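Quick guide to getting ghost laps working in Stotdale. Written fast between heats, shout if something's wrong.

Covers the base game plus the Llorente track pack. Pad or wheel, same steps.

## Before you start

- Update the game. Ghosts saved on the old patch won't load, no error, they just don't show.
- Free up a save slot. You get 26 ghost slots for the whole profile — not per track. Caught me out.
- Turn off rewind. Any lap with rewind switched on is thrown away, even if you never press it.
- Pick one car and stick with it. I use the Vakier because it's dull and it goes where you point it.

## Step 1: Set a clean lap

Time Trial > pick track > Solo. Do a warm-up lap, tyres come in on the second one. Then a proper lap.

Clean means all four wheels inside the kerb. Two on the grass is fine for the timer but not for the ghost, no idea why they're different. If the lap clock goes yellow it's gone, restart from the pause menu and don't bother finishing.

Don't chase a great time yet. You want a lap you can repeat. My first saved one at Llorente Harbour was slow as anything and I learnt more from it than from the fast ones.

## Step 2: Save it

Game doesn't save by itself. Finish the lap, pause before the next corner, Ghost > Keep. If you cross the line again first the old lap gets overwritten, even if the new one is worse.

Name it something useful. Track, car, fuel. "test2" means nothing a week later.

## Step 3: Load it and set the gap

Back out to the track menu. Ghosts > Mine > tick the one you want. Three settings that matter:

1. **Opacity.** Default is far too solid, hides the apex. I run it at 9, which is low, you can still see the brake lights.
2. **Start offset.** Leave at zero for the first few goes. Later put the ghost slightly ahead so you have somthing to chase.
3. **Collision.** OFF. It's on by default after the patch. You will hit your own ghost at the first hairpin and spin.

Load one ghost at a time to begin with. The game allows 8 on track and it's a mess, all you see is shimmering bumpers.

## Step 4: Read the split

This is the useful bit. Splits sit top left, green you're up, red you're down. Ignore the final number. Look at where it changes.

Say you're level into the chicane and red coming out. Time went in the chicane, or in how you came off it. Go again, brake a touch earlier, get on the throttle sooner. Change one thing per lap. If you change the braking and the line together you won't know which one helped.

On Flutiner Ridge the long left is where most people lose it. Entry speed there is 152 on the Vakier with stock tyres, sixth gear, small lift before the bump. Any faster and you run wide and the whole back straight suffers. Slower is ok, you only lose a little.

## Step 5: Swap the ghost

Once you beat it three laps running, save the new one and delete the old. Not after one lucky lap — you'll end up racing something you can't repeat and getting cross.

## Racing someone else's ghost

Ghosts > Shared > Enter code. Codes are case sensative. Macarena Pastor puts hers up on the club board most Mondays and they're very tidy, good ones to learn the Ridge from. Match her fuel load first or the splits are meaningless.
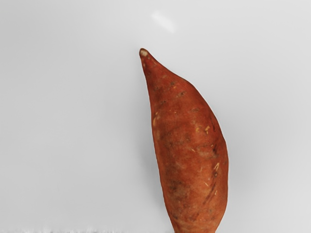 *Sweet potato, upper part, narrow tip at the top.*

## If it's not working

**Ghost doesn't appear.** Check the car class. A ghost set in class B won't show in class A, even with the same car tuned up.

**Ghost appears then vanishes.** It pitted or went off. Lap wasn't clean, record another.

**Ghost is jerky.** Shared ones only. Save it to your own slots and load it from Mine, smooths it out.

**Splits missing.** HUD set to Minimal. Options > Display > Race HUD > Full.

**Keep is greyed out.** Slots full or rewind on. Usually rewind.

Wet ghosts are a separate list, and they only show when the weather's fixed. Will do those on another page when I've had a proper go at them.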